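The Last Hard Floors in Flornport

When the Skivow tile works closed, Flornport had 3,057 homes, and nearly all of them had a floor that came out of its kilns. Workers bought seconds by the crate at the Saturday gate sale. A kitchen took 38 crates if the room was square, and few rooms in Flornport are square.

Carpet came in later, then vinyl, glued straight over the tile. Now the covering is being pulled up again. Skyrme, the salvage yard on Reteo Street, has over 3,000 loose tiles in its back shed and sells them to people patching a corner. 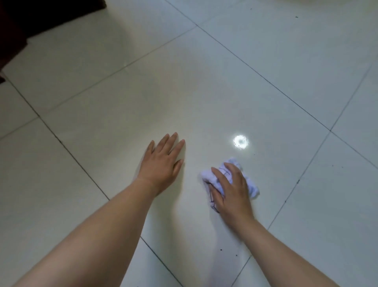
Old glue is the main complaint. It softens with warm water and a plastic scraper, though one kitchen can take a whole weekend. Grout is slower and many owners leave it dark. After that the upkeep is cheap. A pale glossy floor can be done on hands and knees with a wadded white cloth, one palm flat on the tile for balance, and plenty of people in town still do it that way.

The yard charges by the tile and does not take returns. Buyers are told to bring a sample from home - the off-whites varied from one firing to the next, and the yard has 37 of them sorted on its shelves.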